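Outdoor Mobile Machines, Unit 3
Handout 2: Setting up and looking after the Drekerus path unit
Pledham Technical Institute
Revised Sat 20 July

Read this before the yard session and bring it with you. It replaces the April handout, which still had the old battery latch and the wrong order for the camera check.

What the machine is

The Drekerus is a four-wheeled carrier that drives itself along walkways. It has one wide-angle camera at the front, a ranging sensor under the nose, wheel encoders on the two rear hubs and a bumper strip that runs all the way around. The onboard computer runs Taipe, and you will use the Taipe service page on the bench laptop for most of the work below. The carrier weighs 80 kg with the battery in. It takes two people to lift it onto the stand, one on each side, holding the frame rails and keeping clear of the bumper.

Before you touch anything

Turn the key to SERVICE and take it out. Press the stop button and leave it in. The drive lamp should go dark. If it stays lit, leave the machine alone and tell the instructor. The wheels can still turn by hand in this state, so chock both rear wheels on any slope, including the ramp outside the workshop door.

The battery comes out toward you once the latch is lifted. Do not pull on the cable. Check the connector for green or white deposits and wipe it with the dry brush from the kit. Contact cleaner is used only when the brush does not clear it.

Wheels and encoders

Spin each wheel on the stand and listen. A scraping noise is usually grit behind the hub cover. Take the cover off (three screws), brush it out and put it back with the drain slot pointing down. People often get the slot wrong and then the cover holds water.

Next, open the encoder page in Taipe and turn each rear wheel one full turn forward by hand. Both counters should go up. The count for one full turn is 700. A low count on one side means a loose ring or a dirty reader. Clean the reader first, then try again, and only then reach for the hex key. If a counter goes down when the wheel turns forward, the plugs have been swapped left for right and somebody has also crossed the pair at the board. Check both ends.

Tire pressure matters more than it seems to on the bench. A soft tire on one side makes the carrier drift, and the steering correction hides the drift until the path gets narrow. Set the pressures cold and write them on the sheet.

The camera

Most of the faults logged on this machine are camera faults, and most of those are a dirty window or a bracket that has moved. Clean the window with the lens cloth. Do not use shop towels. Look at it from the side under the bench lamp, where smears show better than they do from straight on.

The bracket has a tilt scale and two lock screws. Loosen both, set the tilt to the second mark, and tighten them a little at a time, alternating, so that the bracket does not twist. Then open the live view in Taipe and compare the horizon line with the guide line on the screen. A wide lens bends straight things, and buildings will look bowed near the top of the view. Judge level at the center of the picture and ignore the edges. 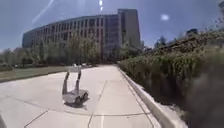
Exposure is set outdoors, in the light the machine will work in. Pale concrete in full sun is the hard case. With automatic exposure left on its default, the pavement washes out to near white and the shaded strip beside a hedge goes too dark to be useful. Choose the "ground" weighting on the exposure page, wait for the reading to settle, and save it under your group's name. Repeat when the sun has moved. If the two saved values are far apart, keep automatic exposure on and narrow its limits.

Streaks and bright spots in the sky part of the view come from light hitting the window or the lens at an angle. A few are normal on a sunny day. They should move or go away when you shade the window with your hand. A mark that stays in one place with the window shaded is a scratch or dirt, and you should go back to the cleaning step.

Setting the detection zone

The detection zone is the part of the view in which Taipe looks for people and obstacles. It is drawn as a four-sided shape on the live view. Start with the lower corners just inside the walkway edges, then bring the upper corners in to follow the path as it narrows with distance. Do not draw it tight. Someone may step off the lawn or out from a planted bank, so the zone has to reach past the edge on both sides.

Taipe has three body settings: upright, low and any. The machine ships set to upright, which is fine for a warehouse aisle. For walkways use "any." People outdoors sit on curbs, kneel to tie a shoe, lie down in the sun or stretch on the pavement, and a model that expects a head on top of a standing body can miss all of these. After you change the setting, restart the detector. It does not load the change by itself.

Expansion joints cause a different problem. They are thin and dark and they run a long way, and the edge finder sometimes takes one for the side of the path. Turn on the edge overlay and look at where the colored line sits. If it follows a joint, raise the minimum edge width one step and look again. Two steps is the limit. Past that, it begins to lose low curbs.

Ranging sensor

The sensor sits close to the ground and gets dirty first. Wipe it, then place the Clornico test block on the floor mark in front of the nose and read the distance on the service page. Adjust the offset until the reading matches the number printed on the block. The sensor is the backup for the camera - it sees a short way ahead and nothing off to the side - so a good reading here does not excuse a poor camera setup.

Putting it back in service

Refit the battery and check that the latch clicks. Remove the chocks and the stand. Release the stop button, put the key in and turn it to RUN with one person standing at the side within reach of the button. Push the bumper strip by hand at the front, at the back and on each side. The drive lamp must go dark each time.

Fill in the sheet before you leave: tire pressures, encoder counts, tilt mark, exposure values, body setting, edge width, sensor offset. Sheets go in the tray by the charging rack. Faults you could not clear are written on the back, with the machine tagged and the key handed in.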